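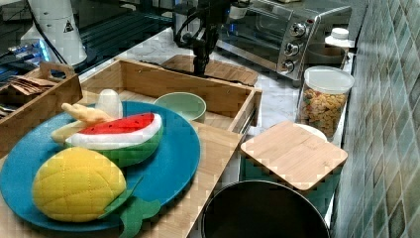 Who does Brekden Workforce Services help?

Anyone in the Dretau area who is looking for work, and any local employer who is looking for people. You can be out of a job, stuck on short hours, coming back after years at home with the kids, or just tired of what you do now. Job seekers never pay us anything.

About Us

We opened in 2000 in two rented rooms over a shoe repair shop, with one phone line and a bulletin board we filled by walking up and down Gyamfi Street asking every business if they were hiring. A lot of them said no, a few said maybe later, and we wrote all of it down and went back. We still do it that way, more or less, although there is a website now and the phones are better.

Today we have a staff of 13 and a much bigger office at the corner of Gyamfi and Homard, on the ground floor, with parking behind the building (please use the Homard side, the other lot belongs to the dentist). Most of us have been out of work ourselves at one time or another, and we remember what it's like to send off application after application and hear nothing back. So we try to be the kind of office where somebody looks up and says hello when you come through the door.

What we do all day is pretty simple. We sit down with you, we talk through what you've done and what you'd like to do, and we help you get it on paper in words an employer will understand. Then we start making calls. Our job list covers warehouses, clinics, schools, kitchens, offices and the building trades, and it changes every morning. If a short course would help, like forklift or bookkeeping or medical billing, we'll tell you who teaches it and whether there's money to pay for it.

For employers, we post openings, screen applicants and lend out our big meeting room for interviews. We also put together a plain little report on local hiring each July, which you're welcome to pick up at the front desk along with the coffee.

We serve 21 towns in and around Dretau. If you aren't sure whether yours is one of them, call anyway and we'll find you the right office, even if it's somebody else's. We really do love hearing from people, so come see us!

Page last updated 21 June 2020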